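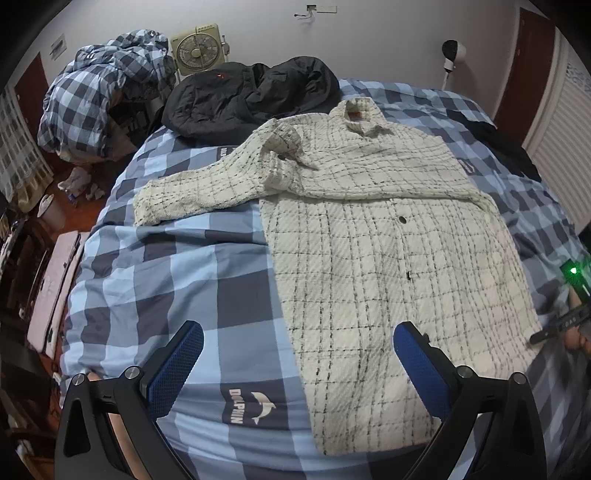 **Perception: garment-on-bedding segmentation, release 31**

The January build of the Erska perception stack changes how the garment mask is produced when the cloth under a garment has its own strong pattern. The old mask head leaned on local texture. A checked shirt on a plaid duvet gave it two grids at different scales, and it tended to follow whichever grid had the higher contrast. On the Verkville bedroom set this produced masks that leaked from the sleeve into the duvet, most often where a cuff lay flat on a dark square.

Release 31 adds a scale term. The network now estimates the check spacing on each side of a candidate edge and keeps the edge if the two differ, even when the colors are close. Printed words and logos on bedding are handled in a separate class, so a block of white lettering no longer splits the background into pieces. Dima Akl relabeled 241 clips for this, with the collar, placket, cuffs and hem marked as separate keypoints.

The second change is in how the planner treats fast wrist motion. Close to the cloth, a small rotation of the hand smears the texture sideways, and the check spacing can't be measured.
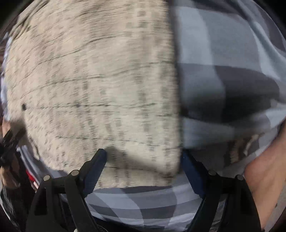
In that condition the mask from the last sharp view is carried forward using the wrist pose, for up to 22 frames. After that the tracker reports "stale" and the planner holds the current grasp target without refining it. Previously it kept refining on blurred input, and the target drifted along the fabric boundary. The blur test runs on the central crop only - the corners of the fisheye view are too dark and too stretched to be useful.

Finger tips are masked with a fixed template taken from the closed and open positions, interpolated by jaw width. If you have changed pads, rerun the template tool before updating. The operator's hands are now a class of their own and are excluded from the cloth mask. Loose items near the jaws are not, and a thin dark object lying across the garment can still be read as a fold line. Rocha has an open ticket on this.

Known issues:

- Bunched bedding behind the collar is sometimes merged with the garment. Lowering `edge_scale_min` helps but costs recall on cuffs.
- The pose carry-forward assumes the cloth is still. It does not check.
- Replay in Drillusau drops the "stale" flag when exporting. Fixed on the development branch, to ship with release 33.

Config files from earlier releases load without changes.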